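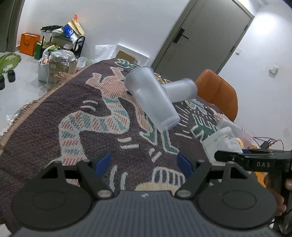
I have been arguing with my sister-in-law for most of August about plastic cups, and I'd like to put my side in writing where she can't interrupt. My position is that a household needs one set of cheap, light, unbreakable cups, and that this set should be kept for years and treated like proper crockery. The frosted sort are my favourites, the milky ones that look a bit blue in some lights, with the ridges around the rim and the base. You can put them down over a good woven blanket, fringe and all, and if one gets away from you it lands on a cream block or a teal figure and nothing smashes. Try that with a wine glass!

Tincuța Grecu, who I love dearly and who married my brother anyway, thinks plastic cups are for kids' parties and should go straight in the recycling after. She drinks her water out of something from Munteanu that cost her 55 dollars. For one glass. I've held it and it's lovely, and I was so nervous I drank my cordial standing over the sink.

When we moved from Rarkgate to Amside I packed the kitchen myself (never again) and the glassware took me a whole evening. Paper in the middle, paper round the outside, then a jumper because I'd run out of paper. The plastic cups went in a shopping bag with the tea towels. We had two breakages at the other end and I'll let you guess which box they came out of. That first night we ate fish and chips on the floor, and what did everyone drink from? Tincuța included, I might add.

Now, I do take her point about rubbish. I'm not defending the flimsy ones that split down the side the first time you squeeze them. And I hate how even a small order turns up in a great nest of bags and crinkly wrapping that you then have to find a home for. But that seems to me a reason to buy the sturdy ones once and hang on to them - wash them, stack them, take them camping, lend them to the neighbours and ask for them back.

The cloudiness is her other complaint. She says you can't tell if they're clean. Well, you run your finger around the inside, same as you would with a mug, and mugs are solid colour all the way through and I've never heard her say a word against a mug.

She's coming for lunch next week and bringing her own glass, wrapped in a sock. I'll be putting the frosted ones out regardless, and there'll be one at her place.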